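Framing workshop fills up again as old photos find their way to the wall

There is something about January that sends people to the back of the closet, and at the Uko craft rooms on the second floor of the old Junton building, what they have been bringing out is pictures. Wedding portraits, school certificates, a watercolor somebody's aunt painted on vacation, all of them waiting years for a frame and a nail.

The picture framing workshop opened its new season on 22nd January, and Katalin Bodnár, who has taught it from the beginning, was delighted to see every seat taken and a few people happily perching on the windowsill besides.

"In December everybody is too busy, and then the house goes quiet and they look at the bare wall over the couch," she said. "I love that moment. That's when the phone starts to ring!"

The workshop got its start when Kyriakidis, the hardware store on the corner, cleared out its upstairs stockroom and passed along a big load of plain wooden frames that had been sitting in boxes. Members have finished 255 of them so far, and 78 of those went up in the hallways of the Rarenetti senior residence, where the people who live there chose the pictures themselves (and, by all accounts, argued cheerfully over who got the spot beside the elevator).

Beginners start with a bare rectangular frame laid flat on the table, and they spend most of the first evening on the corners and the small metal fasteners on the inside, which is slower work than it sounds. Bodnár likes people to take their time over it. A frame that sits square on the table, she tells them, will usually hang square too, and it is a good deal easier to fuss with a fastener before the glass goes in than after.

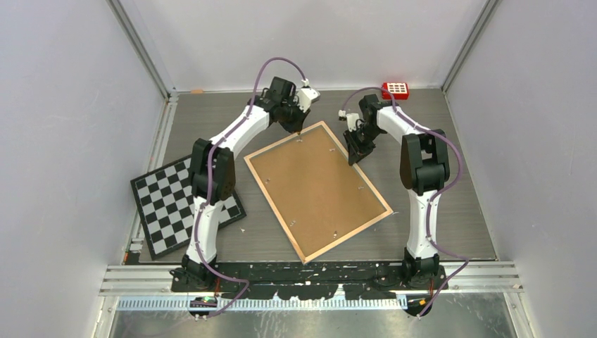

Sanding and finishing come in the second session, and the third is given over to cutting mats, with plenty of scrap cardboard on hand for practice. Anyone who would like to leave the wood pale and unpainted is welcome to do so — Bodnár does that with most of her own.

The group hopes to raise $4000 this year for a proper mat cutter and better lamps, and $222 of that came in from the coffee jar on opening night. Places are still open for the spring session, and frames are provided, so all you need to bring is a picture you have been meaning to hang.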